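Dust (household)

Household dust is the fine gray stuff that settles on every flat surface in a home, and I've been keeping this page on it for longer than I'd like to admit. It's a mix of skin flakes, clothing fibers, soil from shoes, pollen, soot from cooking, bits of insect and whatever the dog brought in. The recipe changes from house to house (mine is heavy on wool, because I knit), and it changes with the season too. In April my windowsills go yellow with pollen and I more or less give up until the trees are done!

Where it comes from

People love to repeat that dust is mostly dead skin. I used to say it myself at parties. A good share of it really walks in through the front door on your shoes, and another good share is shed by rugs, bedding and sofas. Older houses add crumbling plaster and paint to the pile. My friend Gerrit Oosthuizen, who edits the page on chimneys, lives on a dirt road outside Jodholm, and his dust is practically a soil sample. Mine comes off in soft gray rolls you could nearly spin into yarn.

How it moves

The bigger grains drop quickly and stay put until somebody walks past. The tiniest ones can hang in still air for hours, and you only notice them when low sun comes through the blinds, around four in the afternoon in my kitchen. Warm air rising off a radiator carries dust up the wall and leaves those smudgy streaks above it. Static helps too, and old glass television screens were terrible for it.

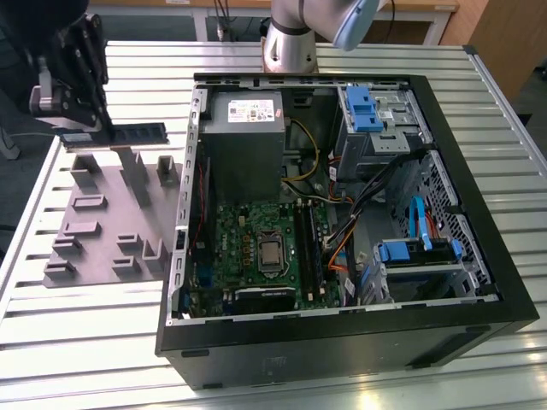
Dust also goes wherever moving air takes it, and in a modern home plenty of air gets moved by fans: bathroom vents, range hoods, hair dryers, computers. Grilles and filters catch part of it, and the rest settles in corners and along edges. A desktop tower opened up on its side has no end of those, with cables looping over the green board, the memory slots standing side by side and a metal panel full of little holes. I go at that sort of thing with a soft brush and short puffs of canned air, with the power cord pulled first. A vacuum nozzle can build up static, so I keep mine for the carpet.

Dust bunnies

The clumps under the bed form when hair and lint tangle together and pick up smaller bits as drafts push them around. My grandmother called them "slut's wool," a very old name and not one I'd use in front of the neighbors. Hard floors seem to grow them faster than carpet, but carpet is only hiding the evidence down in the pile.

Getting rid of it

Work from the top of the room down, use a damp cloth, and wash the cloth when it turns gray. Feather dusters look charming and mostly move the problem to the next shelf. A doormat inside and another one outside will do more than any spray I've tried, and so will leaving your shoes on the mat. Beds deserve hot water for the sheets every week or two if anyone in the house sneezes a lot, since dust mites live in bedding and their droppings are a common trigger for allergies.

See also: Lint; Pollen; Chimney; Doormat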